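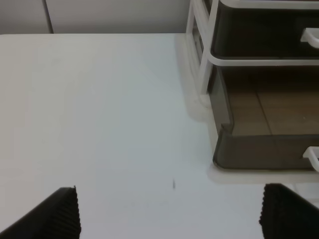 1/ Thread on the small drawer unit and the white table. I've been getting questions since May, when I mentioned that all my desk supplies live in one plastic three-drawer unit. I'll go through what I keep in it and how I set it up.

2/ I rent a work room in the Wilden building, number 323. The room came with the table. It has a plain white top with rounded corners and a light gray wall behind it made of large panels. I added the drawers.

3/ Before the drawers I used mugs and a shoebox. The mugs held pens. The shoebox held everything else, and I had to tip it out to find a paper clip. I did that for nine months before I bought anything.

4/ The unit is a Jurnico. White frame, smoky gray drawers, white handles. I paid 9 dollars for it at Rezende, the housewares store near the bus station. They had a bigger one with wheels that goes on the floor. I wanted mine on the table.

5/ I looked at a Bendex too. It was a metal one, a lot heavier, and the drawers had locks. I have no use for locks on a box of staples. The person at the counter tried both for me and the plastic drawers slid about as well as the metal ones.

6/ Where to put it. I tried the left side first. I'm left-handed, so that seemed right, but I kept hitting the open drawer with my elbow while writing. Then I tried the floor under the table and stopped using it completely.

7/ It went toward the back edge of the table after that and has stayed in that area. I can reach all the handles from the chair if I lean a little.
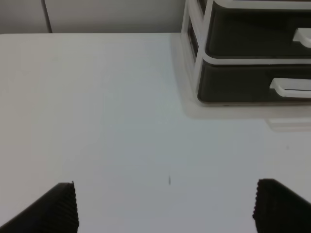 The back edge also leaves me the whole front of the table for paper. I do a lot of cutting and folding, and a large sheet needs to lie flat with nothing under the corners.

8/ Leave a small gap between the unit and the wall. I run one charger cord back there, and when I had the unit pushed tight against it the cord got pinched.

9/ Now the drawers. I start with the top one because it's the one I open all day. Pens, pencils, one good eraser, a short ruler, scissors with the blades pointing to the back. That's the full list and I try to hold it there.

10/ The scissors have to be short. My long pair fits on the diagonal, but then nothing else sits right and the drawer catches. The long pair hangs on a hook by the door now.

11/ Middle drawer is for things that attach other things. Tape, glue stick, stapler, staples, binder clips, paper clips. The clips go in an old mint tin with the lid off. With the lid on I never put them back.

12/ A stapler takes up more room than you'd think. Mine is a half-size one. If yours is full size, measure the drawer on the inside before you buy. The outside number on the label includes the frame, and I came home with the wrong idea about how much space I was getting.

13/ Bottom drawer is for what I use once a month or less. Spare batteries, stamps, envelopes in the small size, the key for the window, a tape measure. I also keep the receipts for the room in there until I get around to filing them.

14/ Someone asked whether I label the drawers. I did at first, with paper tape on the fronts. The plastic is dark enough that it's hard to see what's inside, so a label made sense. After two weeks I knew which was which and took them off.

15/ If you share the desk with somebody, keep the labels. Put them on the frame strip between the drawers and they won't get rubbed by your fingers every time you pull a handle.

16/ On to the handles. They stick out from the front, which is good for grabbing and bad for sleeves. I've pulled the top drawer open with a sweater cuff more than once.

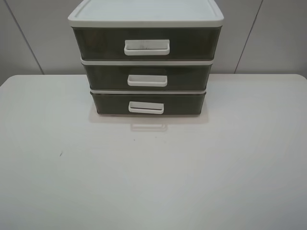

The handles line up down the middle, so I can tell by touch which one I have. Top, middle, bottom. I open the middle one for tape while looking at the page, and I could never do that with the shoebox.

17/ The top of the unit is flat with a low rim around it. The rim is low enough that a notebook will lie across it, and high enough that a pencil won't roll off. I still try to keep it clear. Once I set one thing up there I set down ten.

18/ My rule for the top is one item, and it has to leave at the end of the day. Most days it's my glasses. A plant was up there for a while, but I spilled some water into the top drawer and moved it to the windowsill.

19/ Cleaning. I do it on the first of the month and it takes 30 minutes, including the table. Pull the drawers all the way out, tip them over a sheet of newspaper, put back what belongs, throw out the dead pens.

20/ Wash the drawers in the sink with dish soap and warm water. Let them dry standing on end on a towel. Don't use the rough side of the sponge on the fronts. It leaves fine scratches and on dark plastic you see every one of them.

21/ The frame I wipe in place with a damp cloth. The inside corners collect eraser crumbs. An old toothbrush gets them out. So does a cotton swab, but you'll go through a lot of swabs.

22/ Handles get dirty faster than anything else, especially on the inside where your fingertips go. White plastic shows it. Baking soda on a wet cloth, rub, rinse. For ink I use rubbing alcohol on a small spot and test it on the back of the drawer first.

23/ The table is the part that needs the most wiping. A white top shows every crumb and hair. I wipe it at night and find a dark speck on it in the morning. I've stopped chasing each one and just go over the whole top once a day.

24/ For the wipe I use a barely damp cloth and go from the back toward me, so whatever comes off ends up at the front edge and I can catch it in my hand. Lift the unit and wipe under it too. Dust lines up along the feet and stays there.

25/ Clear plastic is a problem on this table. A clear ruler, a clear sleeve, a piece of packaging – lay any of them down and they nearly disappear. I put a strip of blue tape on the end of my clear ruler so I can find it again.

26/ Things I tried in the drawers that didn't work for me:

Bamboo dividers. Too tall, the drawer wouldn't close.
Foam liner. It held on to pencil dust and I couldn't get it out.
Egg carton. Fine for a week, then it went soft.
Rubber bands kept loose. They end up around everything.

27/ Things that did work: the mint tin, the bottom half of a soap box for erasers, and one square of felt cut to fit the top drawer. The felt stops the pens from rattling. Take it out and shake it when you clean.

28/ A few questions I've had more than once.

Does the unit slide when you open a drawer? A little, if the drawer is full and you pull hard. I put the batteries and the tape measure in the bottom for weight and that helped. You could also use small rubber pads.
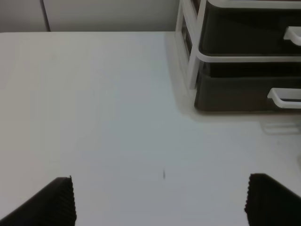

Do the drawers fall out? Mine will if I pull them the whole way, there's no stop at the back. I've dropped the top one once. Nothing broke, but I was finding staples on the floor for days after, which also told me I'd been putting staples in the wrong drawer.

Can you stack two units? The box says yes. I haven't, and I don't want to reach up for a drawer when I'm sitting.

Would I buy the darker fronts again? Yes. My sister has the clear ones and you can see the whole mess from across the room.

29/ If you're starting from a shoebox like I was, sort on the table before you put anything in a drawer. Make your piles, leave them overnight, and look again in the morning. I threw out a third of mine at that point. There were keys in there for doors I don't have anymore.

30/ Next I want to do something about paper. I have a stack of cut sheets leaning against the wall by the door and they're starting to curl. Rezende has flat trays but I need to measure first, inside this time. I'll post the sizes here when I have them.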